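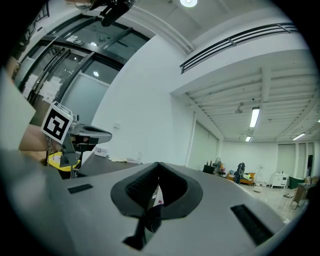

Subject: Re: [plerkgate-house] The washing machine, again
From: Remo Zanetti

Dear all,

I have now had four separate people ask me what the buttons on the new machine say, three of them with a hand already on the buttons, so I'm answering on the list where it can be ignored by everybody at once.

The panel is in Chinese. It will stay in Chinese. Stonda don't do a sticker set for it, I asked, and the chap on the phone suggested I "learn it by feel". With help from my sister-in-law's dictionary, the programmes you're likely to want:

大件棉麻 - large cottons and linens. Sheets, towels, the big tablecloth.
快洗 - quick wash. Mine took 34 minutes. It's meant for things that were hardly dirty to begin with, so please don't put the gardening trousers through it and then write to me.
单脱 - spin only.
短时烘干 - short dry.
烘干 - proper dry. If you're in doubt between the two, look for the one with fewer characters.
羽绒服 - down jackets. I know it's tempting to use it for duvets.
混合 - mixed load, the usual choice of the undecided.
筒自洁 - the drum cleans itself. NOT for use with clothes in. Someone has done this. Their jumper knows who they are.
智能投放 - automatic dosing of the detergent. Leave it alone unless you've looked in the tank, and if you add powder on top as well you will get foam, and you will be mopping it.

The round teal button marked 时间 is the time. There is also something called UV, on which I have no views. Power is the round button at the lower left of the panel, play/pause is the small square one nearer the top right. I have watched a grown man press power several times in the belief that he was starting a wash.

Now darks. We said darks go in on their own, and most of you do it. To the owner of the blue thing that goes in with the blacks every single time: carry on, it's probably fine by now.

And the desk upstairs of the argument, the dark grey one against the white wall. It is for papers. It is not for laundry on its way somewhere else. A white cloth in a heap on it is still laundry, even if it's only the one and even if you meant to come back for it. I've seen the Bakau rota used as a coaster, and I don't want to find it used as a pillowcase next.

On to the basin.
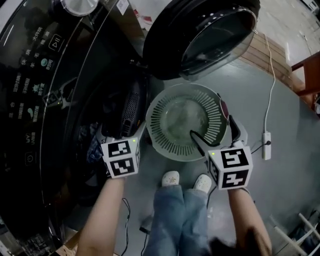

Silvana Furtado wrote:
> Can we please agree what the basin is for? I use it for rinsing
> small things by hand. Other people seem to think it's a colander,
> and I admit the slots round the rim don't help my case. Last month
> there was rice in it. I've nothing against rice.
>
> Also I'd like it emptied after use. A couple of inches left standing
> is no good to anyone, and I nearly put my foot in it going for the
> door. And could it live somewhere other than directly in front of
> the machine? The door swings out a long way.
>
> Last thing, the extension lead. It's on the floor. The basin is on
> the floor. I'm not an electrician but I have been to school.
>
> Silvana

Taking these in order.

The basin is for washing. Kitchen things have their own bowl, bought in Guimarães by someone who carried it home on her lap and deserves better. Rinse your smalls, tip the water down the drain, hang the basin up. I'll put a hook in. I said this in January, I know, but now I have the hook.

The power strip: yes, fair. I'll screw it to the wall well above splashing height at the weekend, and until then would everyone do their hand rinsing at the sink. Please don't try to be helpful and stand it on a brick.

The door: leave it open after a wash so the rubber can air, but empty the drum first. Anything of yours still in there after 10 in the evening gets moved to the chair by whoever is next, and they don't have to fold it.

Detergent is down to the last 500 ml or so I'm told by the person who always tells me. Whoever is passing a shop, get the unscented one. The lavender made the stairs smell like an aunt.

Remo

PS. 2 odd socks on the radiator, one grey, one possibly grey. Claim them or I'll start using them as dusters.

--
plerkgate-house mailing list
To leave the list, write to the list with the word "leave" and Remo will get round to it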